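Cajones que se entienden: rediseño del almacenaje del aula taller
Informe de proyecto, grupo de Soledad Arriaga y Elias Geagea. Entregado el 08/10/2024

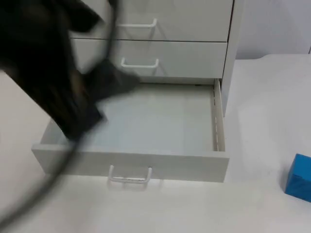
Empezamos en junio con una pregunta muy simple: ¿por qué se tarda tanto en encontrar unas tijeras? El taller tenía 70 cajas apiladas sin rótulo, y nos propusimos pasarlo todo a módulos blancos de tres cajones con tirador en forma de U. ¡Fue mucho más divertido de lo que esperábamos!

Lo primero fue decidir qué iba en cada nivel. Arriba pusimos lo de uso diario (lápices, reglas, cinta), en medio el papel y abajo lo que pesa. Cristóbal Montecinos defendía lo contrario y hicimos la prueba con dos clases; ganó nuestro orden, aunque su idea de agrupar por asignatura nos encantó y la adoptamos - con etiquetas de color por dentro, para no tapar el frente.

El cajón de abajo nos dio mucho que pensar. Abierto del todo ofrece un fondo liso y amplio, estupendo para carpetas grandes, pero ocupa paso. Por eso separamos los módulos 70 cm de las mesas.

El inventario final recoge 799 piezas y está en el anexo 2, junto con los planos de Hanne Mustonen. Nos falta probar separadores de cartón en el cajón del medio, y tenemos muchísimas ganas de hacerlo el próximo trimestre.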